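Teleoperators wanted, two-arm pouring tasks
Clilico, Farina site
Posted Thursday, February 5, 2026

Clilico is hiring part-time operators to record examples for Lasari, our learning system for two-arm handling. You drive both arms through a short task, reset the table and go again. The target for this round is 4,000 recordings.
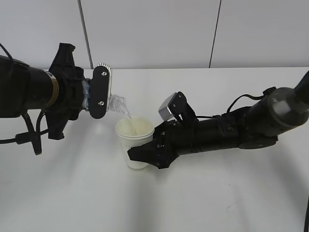
Pouring from a bottle into a paper cup, one arm on each.

Shifts are 30 hours a week, starting in March. Training is paid. No robotics background needed, but you should be comfortable with repetitive work and small corrections.

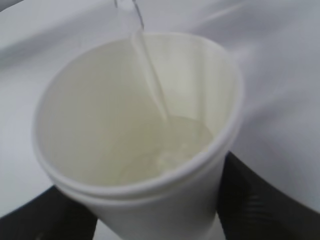 Every recording is checked before it goes into the set. You will review your own first, using the gripper views. In a good one the cup stays upright between the fingers and the stream lands inside the rim, as it does here. Mark spills and don't delete them. 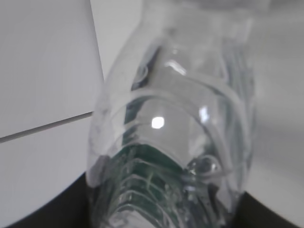
Operators also flag recordings that are hard to read. Clear plastic is the usual problem. The ridges and bright reflections on a bottle this close can hide its outline, and your notes help us sort those out.

To apply, write to the Farina office and quote job 534.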